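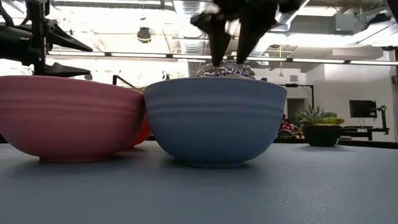
The Keys

Eetu Ruotsalainen held the keys up to his cheek as if they were a kitten. Under the photo he had written, "Worked for it. Saved for it. Mine." By the time I got to my desk there were 1432 comments, and Higinio Alvarado, who edited the Takidex celebrity page and believed in getting things up before lunch, wanted six paragraphs from me on what young people could learn.

"Learn about what?" I said.

"Money. He's twenty-one and he's bought a flat in Bravton. Half the cast of his soap has congratulated him. Yae Katayama called him a role model."

"Yae Katayama called that man with the juice bar a role model."

Higinio said the juice bar had been a different matter and went off to find a charger.

I had nothing against the boy. He'd played the nephew on Harbour Row for two series, he could cry on cue and he was polite in corridors. But I'd once seen a nephew's pay, when a set of call sheets got stapled to the wrong thing, and it came to 800 an episode before his agent took her share. He'd been in every third episode. I did the sum on the back of a press release, then did it again being generous, with adverts, and it bought him a parking space.

I rang the agent. She said Eetu had always been careful. He took his own lunch to set. I asked which bank had given him the mortgage and she said she was going into a tunnel.

The building was called Altari Court, and it had an open day.
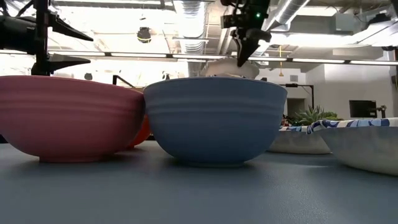
The sales office had sent a young man called Yasuo Yokoyama to walk people round, and he walked me round twice before he asked what I did for a living. I said I wrote. He said writers loved the light. We were in the kitchen of the show flat, number 272, and I was looking at a pink bowl and a blue bowl set so close together that their rims touched, each with the same shallow grooves running round it under the lip. I'd spent twenty minutes on Eetu's page that morning and I knew those bowls. He had posted them under the words "first breakfast in my own place". I asked Yasuo whether many of the owners had bought the same crockery. He moved the conversation to underfloor heating.

"Does Mr Ruotsalainen live on this floor?"

"We don't discuss residents."

"He's on your banner outside."

"He's a friend of the development," said Yasuo, and then looked as if he'd like to have that back.

I asked what a friend of the development paid. He gave me a brochure and a pen. The pen didn't work.

On the way down I shared the lift with a couple who had come because of the photo. She was Reiko Kudo, she told me, and she taught swimming. They'd been putting money aside since August and had got as far as a deposit on something smaller, further out. "If he can do it at his age," she said, and her husband nodded at the floor numbers. 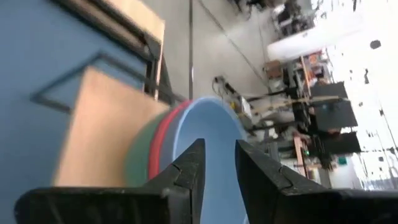 What Higinio Printed

I wrote it up that afternoon. I kept to what I could stand behind: the bowls, the banner, the friend of the development, the sum. I left out the tunnel.

Higinio read it standing. He asked if I had a document. I said I had a brochure. He asked if anyone had told me, in words, that the flat wasn't Eetu's, and I had to say no.

"So he might own it."

"He might."

"And he might just like those bowls."

He cut it to four paragraphs, then put two back on about saving from an early age, with a line from Yae Katayama, who had sent it over without being asked. It went up under my name. I had a message from Reiko Kudo the next morning, saying how much they'd both enjoyed it and that they had booked to see 272 again on their own. I started a reply three times. In the end I asked her to find out, before she signed anything, whose name was on the deeds of the flat next door.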